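Office storage is usually specified last, according to Zofia Pietrzak, and it shows. She has planned workstations for Cemau for nine years and spends much of that time on the low cabinet next to the desk.

"People argue over the desk for weeks," she says. "Then the cabinet arrives and the door hits somebody's chair."

Her first measurement is the door swing. A hinged door needs its full width clear on the carpet side, plus room for a person to stand.

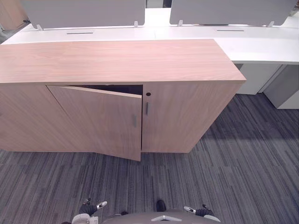

Handles come next. Pietrzak prefers a slim vertical pull, which can be gripped at several heights. Locks she treats as a separate matter. "Fit one if the contents call for it. Keys go missing. At the May audit we had 37 with no matching cabinet."

Wood-grain finishes remain the common choice beside white desks. She asks for the grain to run lengthways along the top. 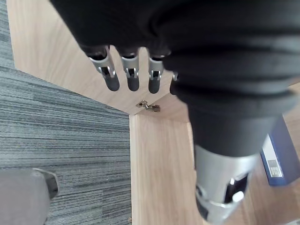
Hinges are checked once a year. A door that drops by a few millimetres will rub at the base, and the usual cure is a turn of the adjusting screw. "Empty the shelf before you touch it. Paper is heavy, and you will set the door wrong with a load behind it."

She also advises against using the top as overflow from the desk. Anything left there tends to stay.
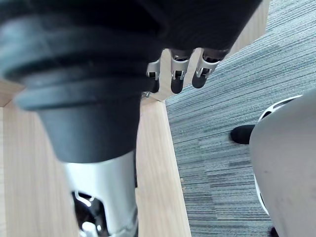 Orhun Aydoğan disagrees on the last point and holds that a clear top is wasted space, provided the piles are sorted every Friday. Pietrzak's answer is that they never are.

Comments (3)

Beril Tokgöz
What clearance do you allow for a person to stand? We were given 600 mm and it is tight.

Emiko Hoshino
Ours rubbed for a year. Half a turn on the lower hinge fixed it.

R. Lemaire
Sliding doors. No swing to measure.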